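# Kamarden chair and floor notes

Working notes and a file list for the folding, stacking and wiping-down of molded chairs at the Kamarden hall. Maintained by Paula Onu and Liviu Mihăilă. Last reworked in April.

## What is in the folder

- `chairs.csv` – one row per chair, 1584 rows
- `repairs.csv` – cracked seats, missing feet, bent legs
- `rooms.csv` – 14 rooms, with floor type and door width
- `photos/` – 2133 files, named by room and then by chair number

Chair numbers are written in marker under the seat. If the number has worn off, the row has `unk` in the `tag` column. Please don't fill these in by guessing from the room.

## Cleaning a chair

Stack no more than five at a time. Take the top one off, set it down on its side and do the underside first. Most of the dirt sits where the legs meet the seat, and it comes off with warm water and a soft brush. Marius Pascu tried the Gromton spray on a few and it left streaks, so we went back to dish soap. 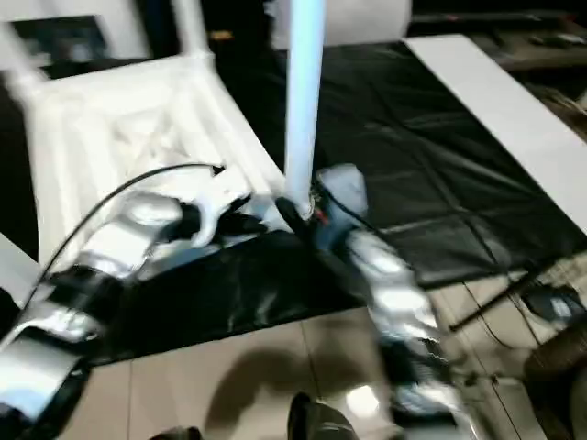

Floor cover is recorded in the `cover` column as `none`, `cloth` or `plastic`. Cloth is fine for dusting but not for washing. For tile we use `plastic`, the black sheet opened out flat with its fold creases still in it, and the white chair goes over on its side with the ribs of the underside in reach. Shake the sheet outside before folding it again.

## Known gaps

- Rooms 5 and 14 share one storage closet, and some chairs have moved between them.
- `door_width` is in inches except for the Cozma annex, where Ruxandra Sandu measured in centimeters.
- Stools are not covered.

Send corrections to Paula with the chair number and the room.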